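Tandari Chore Trials Set-Up Guide
Section 4: Clearing a Counter in Simulation

Use this section to find out whether your arm can tidy a kitchen counter before you let it near a real one. Today's arms can handle a mug or an apple on most attempts. Flat items are still a weak point. Plan your trials with that in mind.

1. Open the Grenness kitchen and load the default arm and two-finger gripper.
2. Place the objects. Leave room for the fingers to open on both sides of the target.
3. Set the random seed to 21 and the step limit to 3000.
4. Move the gripper over the target with its fingers open.
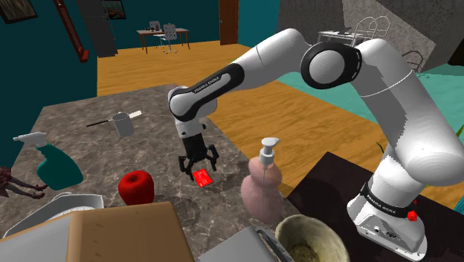

Figure 4-1. Gripper over the red block, with an apple and a spray bottle to the left.

Note: Start with a block. If the arm fails on a block, check the calibration in Section 3 before going on.

5. Replace the block with a payment card lying flat.
6. Switch to the wrist view and line up the fingers with the long sides of the card.
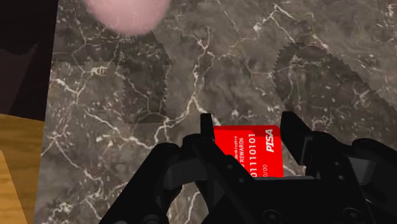
7. Lower the gripper slowly. Stop if the contact warning comes on.
8. Close the fingers at the lowest force setting and lift.

Caution: Do not raise the force to make up for a poor grip. On a real counter this can scratch the stone or bend the card.

9. If the lift fails, return the arm to its raised position and check that nothing has been knocked over.
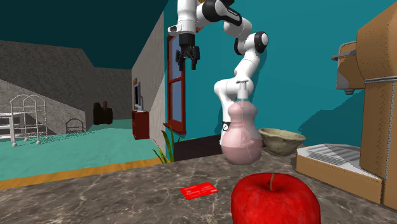
10. Save the run and repeat from step 6. We recommend 173 runs per object. Shorter tests make the arm look better or worse than it is.

Note: A good score here does not mean the arm is ready to work in a home without someone watching. See Section 5 for supervised trials.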